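社内ノート > Leratance > ソフト定例 > 議事メモ 3月分

ソフト定例 議事メモ(衣類ハンドリング、認識・計画・ツールまわり)

今回も私が書いています。前回のメモが「要点だけすぎて、休んだ人に何も伝わらない」と言われたので、今回はしゃべったことをわりとそのまま残します。長いです、すみません。決まったことだけ知りたい人は、いちばん下の宿題のところまで飛んでください。

開始は午後3時。認識、計画、ツールの各担当と私。ハード側は別件と重なって欠席だったので、ハードに聞きたいことは「持ち越し」に書いてあります。

前回の宿題の確認

まず、Masbridgeのタイムスタンプ問題。手元カメラの画像と指の開度がずれて届くやつですね。原因はブリッジ側でした。画像には撮影時刻が入っているのに、開度のほうには「受け取った時刻」を書き込んでいたそうです。そりゃずれます。しかもネットワークが混んでいるときだけ大きくずれるので、机の上で試すときれいに揃ってしまって気づけなかった、と。修正は入っていて、今は両方とも送り側の時刻を使います。

で、ここで私が「じゃあ古いログはどうするの」と聞いたら、少し間がありまして。結局、古いログは捨てずに、Stultbridgeで読み込むときに補正をかけることになりました。補正したかどうかがあとから分かるように、ヘッダに印をつけます。印のないログで学習を回そうとしたら止まってほしい、という要望も出て、これは全員賛成。警告だけ出して進む作りにすると、みんな読まないので(私も読みません)。

キャリブレーションのファイル名を統一する件は、進んでいません。担当は私です。次回までにやります。前回もそう書いてありますね……。

認識:黒い服がつらい

今日の本題その一。Leratanceの衣類セグメンテーションを新しい重みに差し替えて、ログ138件で回し直しました。薄い色の服はずいぶん良くなっています。タオルやTシャツの輪郭が素直に出て、重なりの境目も前より粘る。ここはもう喜んでいいと思います。認識担当はあまり喜んでいませんでしたが、理由は黒い服です。

黒い服は輪郭だけなら取れるんです。シーツとの明るさの差が大きいので、外形はむしろ得意なくらい。困るのは内側で、脚と脚が重なっている境目や、折れて二重になっているところが、全部ひとつの黒い塊になってしまう。新しい重みでもそこは変わっていません。深度も黒い布の上だと穴だらけで、埋める処理を強くすると、今度は布の厚みがなかったことになります。

最初の案は露出を上げること。試した人によると、布の中のしわは確かに出てくるけれど、明るい背景が飛んで、今度は外形が甘くなるそうです。じゃあ露出を変えながら二重に撮るか、という話にもなったのですが、手で持って動かしているものなので、そのあいだに視点がずれます。位置合わせを足せばできなくはない、でも足したくない、というのが認識担当の正直な顔でした。私も足したくないです。

もうひとつの案が、塊を面で分けるのをいったんあきらめて、目印になる点を先に拾うこと。ウエストの端、裾の角、股の位置。これが取れれば、面の境目は「このあたりを通るはず」と後から引けます。計画側が欲しいのも結局は点なので、話が早い。しばらくこの方向で盛り上がりました。
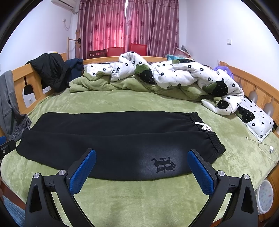 点を先に拾うなら、どっちがウエストでどっちが裾なのかを最初に決めないと始まりません。ここを間違えると計画が丸ごと逆向きになるので、いまのモデルが何を頼りに向きを当てているのかを見ていきました。認識担当によると、注目度のマップを出すと、ゴムのギャザーよりも紐に強く反応しているらしいんです。黒いスウェットのウエストで白い紐がごつっと結んであれば、それは目立ちますよね、私だってまず紐を見ます。ただ、それだと紐のないズボンや、紐が中に入り込んだズボンで急に自信をなくすはずで、計画担当がすぐそこを突いていました。脚に入っている飾り文字みたいなプリントも気になります。まわりの生地がチャコールっぽく褪せているので、布の質感の境目を探す処理からすると、縫い目や重なりより先にこっちが「境目」に見えてしまう。それから手前側の脚の端、折れて四角くなっているところ。あれをそのまま裾の角として拾うと、つまんだときに思っていたのと違う層がついてきます。角らしい角が本物の角とは限らない、というのは前から言っていたことですが、同じ画面を見ながら言われると納得が早いです。

というわけで、目印の点には「見えている」「隠れている」に加えて「折れの先端」という種類を足すことにしました。ラベルの種類が増えるのは嫌だと私は一応抵抗しました。アノテーションの手引きを直すのが私なので。でも、折れの先端を裾の角と同じ箱に入れておくほうが後々もっと面倒だ、と説得されて、負けました。

紐への頼りすぎについては、学習時に紐の部分を周囲の布の色で塗りつぶした画像を混ぜてみます。塗りつぶし方が雑だと、今度は「塗りつぶした跡があるほうがウエスト」と覚えるのでは、という指摘があり、これはごもっとも。ウエスト以外の場所にも同じような塗りつぶしを入れて、跡が手がかりにならないようにします。

指のマスク

画像の下のほうには必ず自分の指が入るので、その領域をマスクして認識に渡しています。いまのマスクは開度から形を計算して描いているのですが、青いパッドの先が布にかぶるあたりで、マスクが小さすぎたり大きすぎたりします。小さいとパッドの縁が「布の端」として拾われる。大きいと、いちばん見たいつまむ直前の布が消える。どっちもだめです。

最初は、指を全部すっぽり覆う大きめの多角形でいいじゃないかという意見でした。私もそっち派でした。でも、リンクのあいだの隙間から下のシーツがけっこう見えているんですよね。あそこを捨てるのはもったいない、という認識担当の主張に押されて、隙間は残す方向になりました。隙間から見える布の動きは、押し込みすぎたかどうかの判断に使えるかもしれない、とのこと。「かもしれない」なので、まずはマスクを残した状態で学習して比べます。

あと地味な話で、パッドの色を使ってマスクを補正する案。青ならば抜きやすい、と言いたいところですが、デニムや紺の服が来たらどうするんだとなって、色だけでは使わないことに。開度からの計算を主にして、色はずれの検出だけに使います。ずれが大きいときはマスクを直さず、そのフレームに印をつけて終わり。直そうとすると変な直し方をするので。

それと、もう一方のグリッパーが横から入ってくるフレームがあります。自分の指の計算だけでは消えません。これは別の仕組みでマスクするか、それとも「動く物体」として普通に認識させるかで意見が割れました。計画側は、ぶつからないためにも相手の位置がほしいので後者。認識側は、学習データの作り直しになるので前者。今日は決めていません。Masbridgeには両方の姿勢が流れているので、まず相手の姿勢から見え方を計算してみて、どれくらい合うか見てから決めます。

計画:Kwofieの把持候補

本題その二。Kwofieは認識から来た点を受け取って、つまむ場所と順番を出すわけですが、候補の並べ方がおかしいという報告がありました。点数の高い候補が同じしわの上にずらっと並んで、上から試していっても全部同じように失敗する、と。

計画担当が見せてくれたグラフが分かりやすくて、上位の候補どうしの距離がほぼゼロなんです。近くの候補をまとめる処理は入っているのに効いていない。調べたら、まとめるときの距離が画像の座標で、しきい値のほうはメートルのつもりで書かれていました。単位です。また単位。書いたのは……古いコードなので追及しないことにします(私の可能性が高いです)。

直したあとの並びは、ウエストの両端と裾のほうにちゃんと散っていました。ただし散りすぎも困るという話になって、たとえば服の下に毛足の長いシーツがあると、服の縁をつまむつもりでシーツまで一緒につまみやすい。縁ならどこでも同じ点数、という今の評価は甘いです。下に何があるかで点数を変えたい。フリースみたいな毛の立った布は、なでられた向きで濃淡が変わって見えるので、認識がそこを「しわ」と言ってくることもあります。これは服の領域の外なら無視、でほぼ片がつくはず。

指を入れる角度については、縁に対して直角に近いほど点数を上げるという今のルールを残します。曲がった縁では「直角」の出し方が不安定になるので、縁の曲線を少しならしてから向きを計算します。ならす幅はパラメータにして、既定値は計画担当に任せました。ここで細かい議論を始めると夜になるので、私が止めました。

失敗したときの戻り方も少し話しました。つまみそこねたら、同じ場所をもう一度試すか、次の候補に行くか。いまは必ず同じ場所で再挑戦して、それでもだめなら次です。再挑戦の前に認識をやり直していないのが問題で、指が当たって布が動いたあとも、動く前の点を目指しています。これは直すしかない。再認識ぶんの時間が増えるのは許容、ということで合意しました。

ツール:Stultbridgeの再生と検索

Stultbridgeは、ログをコマ送りで再生しながら認識結果を重ねられるようになりました。これ、すごくいいです!今日の議論もずっとこれを見ながらだったので、去年までどうやって会議していたのか思い出せません。

要望がいくつか出ました。まず、表示の重ね方。黒い服の上に紺色で輪郭を描くのはやめてほしい、本当に見えない。背景に合わせて自動で色を変える案も出ましたが、色が変わると今度は意味が分からなくなるので、白い縁取りをつけるだけにします。

次に検索。「折れの先端がある」「もう一方のグリッパーが写っている」みたいな条件で絞りたい。タグは自由記入にしていたら、同じ意味の言葉が好き勝手に増えてしまいました。今後は一覧から選ぶ形にして、一覧への追加はツール担当に頼む。自由記入の欄はメモとして残しますが、検索の対象からは外します。

再ラベルの対象も決めました。黒い服が写っていて、かつ脚の重なりがあるフレーム。ざっと引いたら1859フレームを超えました。多い。全部を手でやるのはしんどいので、モデルの点と人の点が食い違いそうなところを先に並べて、そこから見ていきます。期間は2週間、終わらなければそこで切って、終わったぶんで一度学習を回します。完璧に揃うのを待つと永遠に回らないので。

再生時のメモリの話。長いログを開くと固まる件は、サムネイルを全部先に作っているのが原因でした。表示するところだけ作るように変えるそうです。ついでに、閉じるときに保存確認が出ないのも直してもらいます。私が一度、書いたタグを全部消しました。悲しかったです。

評価のやり方について少し

最後のほうで、そもそも何をもって良くなったと言うのか、という話になりました。輪郭の一致度は上がっているのに、畳む側からすると別に楽になっていない。数字がきれいに出るのは輪郭のほうなので、ついそっちで報告してしまうんですよね。耳が痛い。

次からは、向きの正誤、目印の点の位置ずれ、そしてKwofieの候補がどれだけ別々の場所を指しているか、を並べて出します。輪郭の一致度も残しますが、表の右端に移します。それと、周りがごちゃっとしている場面での評価を別枠にします。ベッドの端に他の服やコードがある場面だと、白いケーブルに反応しないか、という心配が具体的に出ました。紐を手がかりにしているモデルが、充電ケーブルを紐だと思ってそっちをウエストにしたら目も当てられません。服の領域の中だけ見る、という制約で防げるはずですが、ケーブルが服の上に乗ったらその制約は効かないので、テストにはその場合も入れておきます。

持ち越し

・もう一方のグリッパーをマスクするか認識するか。姿勢からの計算結果を見てから。
・開度センサーの遊びがどれくらいあるのか。ハード側に聞く。マスクのずれの原因がこっちなら、ソフトで頑張っても仕方ないので早めに。
・露出を変えて撮る案は、捨てずに寝かせる。点を先に拾う方法がだめだったら戻る。

宿題

・認識:紐の塗りつぶしデータを作って学習。マスクの隙間を残した版との比較も。
・認識:「折れの先端」を出力に追加。
・計画:Kwofieの距離の単位の修正を本線に入れる。単位のテストも一緒に。
・計画:再挑戦の前に再認識を挟む。
・ツール:Stultbridgeの白い縁取り、タグの一覧化、サムネイル、保存確認。
・ツール:補正済みの印がないログで学習を止める仕組み。
・私:アノテーションの手引きの改訂、キャリブレーションのファイル名(今度こそ)。

終わりは予定より遅れました。会議室の予約が切れて、最後の評価の話は廊下で立ったまましていたので、抜けがあったらこのページに直接書き足してください。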